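屋外広告規制の比較指数を表計算ソフトで作成する手順
最終更新:2024年3月28日

自治体の屋外広告規制を横断的に比較する場合、条文を並べただけの一覧表では順位を付けられない。条例ごとに用語、面積の測り方、地域区分が異なるためである。

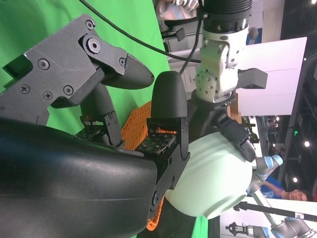 本ページでは、条文を項目別に点数化し、重みを付けて合算し、最終的に一つの規制強度スコアにまとめるまでの作業を扱う。対象は表計算ソフトの基本関数を使える人とする。統計ソフトは使用しない。手順は当サイトの比較表「Gritance」の作成に用いているものと同じで、配布用テンプレートの名称はGusthamである。テンプレートがなくても、以下の列構成を再現すれば同じ結果になる。

前提

スコアは「規制の文面がどれだけ厳しいか」を表す。景観の良し悪し、違反の多さ、取締りの実態は含まない。これらを混ぜると、点数が高い理由を後から説明できなくなる。執行状況を扱いたい場合は別のスコアを立て、合算せずに並べて表示する。

基準日を先に決める。改正の施行日が自治体ごとに散らばるため、基準日を決めずに集めると、改正前の条例と改正後の条例が同じ表に入る。基準日の時点で公布済みだが未施行の条文は採点対象外とし、備考列に施行予定日を書く。

手順1 シートの構成

ブックに次のシートを作る。

出典
原値
得点
重み
集計

「出典」には自治体名、条例名、施行規則名、参照した版の改正日、取得日を入れる。条例本文だけで採点できることは少ない。面積や高さの上限は施行規則の別表に置かれている場合が多く、別表だけが改正されることもある。条例と規則は必ず別の行に分けて記録する。

「原値」には条文から読み取った値をそのまま入れる。単位の換算はこの段階で済ませてよいが、点数への変換はしない。「得点」は数式だけのシートとし、手入力を禁止する。誤って上書きした箇所は見つけにくいので、シート保護をかけておく。

行は自治体、列は項目とする。逆にすると後段の並べ替えで数式が崩れる。

手順2 項目の選定

Gritanceでは14項目を4分野に分けている。分野は次のとおり。

設置場所(禁止地域の範囲、道路からの距離、屋上設置の可否、樹木・橋梁等の禁止物件)
規模と形状(1面の面積、総面積、地上高、壁面からの突出幅)
表示内容と光(色彩基準、点滅の制限、映像表示の制限)
手続(許可期間、点検報告の義務、違反時の措置)

項目を選ぶ条件は、対象とするすべての自治体の条文から値を読み取れること、値の大小と規制の強弱の向きが一致すること、他の項目と内容が重複しないことである。「景観への配慮義務」のような規定は、強弱を測れないので採用しない。条文に書かれていても採点しない項目があることは、公開時の注記に入れる。

重複の確認は相関係数で行う。仮の得点を入れた段階でCORREL関数を使い、項目同士の総当たり表を作る。極端に高い組が見つかったら、条文に戻って同じ規定を二度数えていないか確かめる。相関が高いこと自体は削除の理由にならない。1面の面積と総面積は連動しやすいが、規制の対象としては別のものである。

手順3 原値の読み取り

項目ごとに読み取り規則を文章で書く。例として「1面の面積」の規則を示す。

対象は一般の商業地域に設置する自家用の広告板とする。
地域区分が複数ある場合は、面積の上限が最も緩い区分の値を採る。
上限が総面積のみで定められている場合は空欄とし、備考列に「総面積のみ」と書く。
壁面面積に対する割合で定められている場合は、基準壁面に割合を掛けた値を採る。

基準壁面とは、割合規定を面積に換算するための仮の建物である。一度決めたら全自治体に同じ寸法を適用する。途中で変更した場合は、換算済みのセルをすべて計算し直す。換算前の割合も隣の列に残しておくと、再計算が数式の差し替えだけで済む。

空欄、ゼロ、上限なしは別の意味を持つ。入力の形を次のように統一する。

規定があり値がゼロのもの(全面禁止など)は「0」
規定がなく制限されないものは「NL」
条文を確認したが判読または解釈できないものは「NA」
未確認のものは空欄

ゼロと空欄を混同すると、最も厳しい自治体と未調査の自治体が同じ扱いになる。AVERAGE関数は空欄を無視し、ゼロは計算に含める。MIN関数も同様である。集計結果が不自然なときは、まずこの点を調べる。

条例が「市長が別に定める」としている場合は、告示または要綱を探す。見つからなければNAとし、問い合わせて回答を得たときは回答日を出典シートに記録する。口頭の回答は採点に使わない。

手順4 得点への変換

各項目を0から5の範囲に変換する。5が最も厳しい。変換方法は連続値の項目と段階値の項目で異なる。

連続値の項目(面積、高さ、距離、期間など)には線形変換を用いる。値が小さいほど厳しい項目の式は次のとおり。

得点=5×(最大値−原値)÷(最大値−最小値)

値が大きいほど厳しい項目では、分子を「原値−最小値」に替える。道路からの距離はこちらに該当する。最大値と最小値は対象自治体の中から取る。したがって自治体を追加すると、既存の自治体の得点も変わることがある。これを避けたい場合は、初版の最大値と最小値を重みシートに固定し、範囲を外れた値は0または5で打ち切る。Gritanceは固定方式を採っている。

NLは、値の小さいほうが厳しい項目でも大きいほうが厳しい項目でも0点とする。NAは得点シートでもNAのまま残す。数式の例を示す。原値がC2、最小値がC$40、最大値がC$41にある場合である。

=IF(C2="","",IF(C2="NA","NA",IF(C2="NL",0,5*(C$41-C2)/(C$41-C$40))))

固定方式では末尾の計算部分をMAXとMINで囲む。

=IF(C2="","",IF(C2="NA","NA",IF(C2="NL",0,MAX(0,MIN(5,5*(C$41-C2)/(C$41-C$40))))))

全自治体の値が同じ項目では分母がゼロになり、エラーが返る。この項目は順位に影響しないため、指数から外す。

段階値の項目(可否、義務の有無など)は、変換表を作って割り当てる。映像表示の制限では次の表を使っている。

規定なし:0
努力義務のみ:1
時間帯または輝度の制限:3
地域を限って禁止:4
全域で禁止:5

間隔を等しくする必要はないが、根拠を注記する。努力義務は罰則がなく許可の要件にもならないため、制限規定との間隔を広く取った。同じ条例に複数の段階が当てはまるときは、最も高い段階を採る。

手順5 重み付け

重みは分野と項目の両方に付けられるが、両方を細かく設定すると利用者が検算できなくなる。分野の重みだけを変え、分野内の項目は等しく扱うのが無難である。

分野得点は、分野に属する項目の単純平均とする。項目数の多い分野が合計点を左右するのを防ぐためで、全項目の単純平均を使うと、手続分野の項目は規模と形状の項目より数が少ない分だけ影響が小さくなる。それを意図しているのであれば構わないが、意図せずにそうなっている指数は多い。

総合スコアは次の式で求める。

総合=SUMPRODUCT(分野得点,分野重み)÷SUM(分野重み)

分母を省くと、重みの合計が1でないときに値の範囲がずれる。重みの合計が1になっている場合でも省かない。

重みの根拠には、事業者への影響、条文の拘束力、有識者の評価などが考えられる。どれを採っても主観は残る。重みの値と決定者を公開し、利用者が自分の重みに差し替えられる形で配布する。

手順6 欠損の処理

NAの処理は次の順で判断する。

一つの分野でNAが項目の半数以下であれば、残りの項目の平均を分野得点とする。
半数を超えれば、その分野得点をNAとする。
いずれかの分野得点がNAの自治体は、総合順位の対象外とし、表の末尾に参考として載せる。

欠損を全体平均で埋める方法は使わない。条文が不明な自治体が順位の中央付近に並び、調査が済んでいるように見えてしまう。

未確認の空欄が一つでも残っている自治体は公開しない。COUNTBLANK関数の列を原値シートの右端に置き、ゼロでない行に条件付き書式で色を付けておく。

手順7 二重採点

同じ条文を二人が別々に採点し、差を調べる。一人で作業する場合は、日を空けて自分でもう一度採点する。二回目は一回目の値を見ないで行う。

比較は得点ではなく原値で行う。段階値の項目では、原値が違っても得点が一致することがあり、得点だけを比べると読み取りの誤りを見落とす。一致しなかったセルは条文に戻って決め、決定の理由を備考に残す。同じ項目で不一致が3件以上出たときは、個別のセルを直す前に読み取り規則の文章を書き直し、その項目を全件採点し直す。

初版の二重採点はShengli Guが担当した。不一致が集中したのは突出幅の項目で、起点を壁面とするか敷地境界とするかが規則に書かれていなかった。現在の規則では壁面を起点とし、道路境界からの突出しか定めていない条例はNAとしている。

手順8 感度の確認

順位を公開する前に、重みを変えて順位の動きを見る。少なくとも次の場合を試す。

全分野の重みを等しくした場合
各分野の重みを一つずつ2倍にした場合
各分野を一つずつ除いた場合

それぞれの順位をRANK.EQ関数で求め、自治体ごとに最高順位と最低順位を並べる。幅の大きい自治体は、特定の分野だけが厳しいか、特定の分野だけが緩い。順位を一つの数字で示さず、幅を併記する。

総合スコアの差が小さい自治体同士に順位の差を付けることにも注意がいる。小数第2位まで計算し、公開時は小数第1位で丸める。丸めた値が同じ自治体は同順位とする。丸める前の値で順位を付けて丸めた値を表示すると、同じ点数で順位が違う表になる。

手順9 公開用の表

公開する表には、順位、自治体名、総合スコア、分野得点、順位の幅を載せる。総合スコアだけの表は引用されやすい反面、上位に入った理由が伝わらない。

表の直下に、基準日、対象自治体の選び方、重み、除外した項目を書く。対象が全国を網羅していない場合、「全国で何位」とは書けない。母数を必ず添える。

本文で順位に触れるときは、総合順位と分野順位を取り違えないようにする。規模と形状で上位の自治体が、表示内容と光では下位に入ることは珍しくない。

更新時の作業

条例の改正を反映するときは、原値シートを複製し、シート名に版番号を付けてから書き換える。古い版は消さない。変更したセルには改正条例の番号を備考として付ける。更新は毎年8月に行っており、それ以外の時期に見つかった誤りは、得点に影響する場合に限って随時直す。

読み取り規則を変更した場合、前の版との順位比較はできない。比較が必要であれば、新しい規則で前の版を採点し直す。採点し直せないときは、推移のグラフを規則変更の時点で切る。

よくある不具合

総合スコアが5を超える
重みの合計で割っていないか、固定方式の打ち切りが入っていない。

並べ替えると得点がずれる
得点シートが原値シートを行番号で参照している。自治体コードを左端に置き、XLOOKUP関数またはINDEX関数とMATCH関数の組み合わせで参照する。自治体名での照合は表記の揺れで失敗することがある。

NAを含む分野の平均がエラーになる
文字列の「NA」を範囲で指定していれば、AVERAGE関数はこれを無視する。エラーになるのは、足し算の式で書いている場合か、#N/Aエラーが入っている場合である。後者はAGGREGATE関数で除外できるが、入力を「NA」に直すほうが早い。

ある自治体だけ極端に厳しい
ゼロの誤入力を疑う。未確認のセルに仮のゼロを入れたまま残っている例が多い。

割合規定の自治体だけ得点が低い
基準壁面が大きすぎると、換算した面積も大きくなり、緩い側に偏る。基準壁面を小さくした場合の順位も求め、大きく動くようであれば順位の幅に含める。

テンプレートGusthamの重みシートには、上記の変換表と分野重みの初期値が入っている。変換表を書き換えた場合は、版番号の欄も更新すること。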